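Notes on the Laltdale Reading Circle

The reading circle at Laltdale resumed in August after its summer recess. Meetings are held on Monday evenings in the upper room of the Ondstead library, and new members are admitted at any point in the season.

The first title was a history of river freight, proposed by Jamila Marikar. It runs to 738 pages, and members agreed to read 100 of them between meetings. Discussion was steady, although the chapters on tolls were felt to be longer than their content required. Hussam Bitar lent his own maps, which proved of more use than those printed in the book.

Attendance at the opening meeting was 14. I have been asked to record that the side door is locked at 10 and that cups should be returned to the kitchen.

The next title concerns work and its tools, and suggestions for shorter reading on the same subject are welcome.

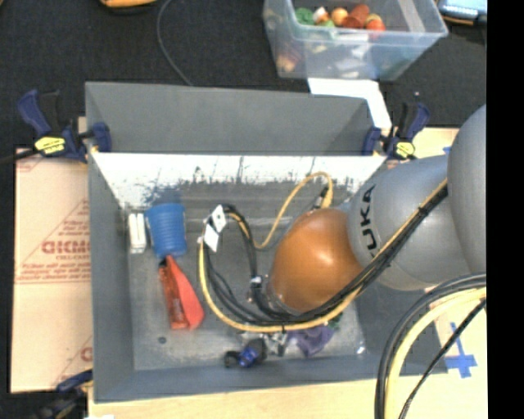
KUKA arm over a gray bin.

Copies may be reserved at the front desk under the name Gunawardena.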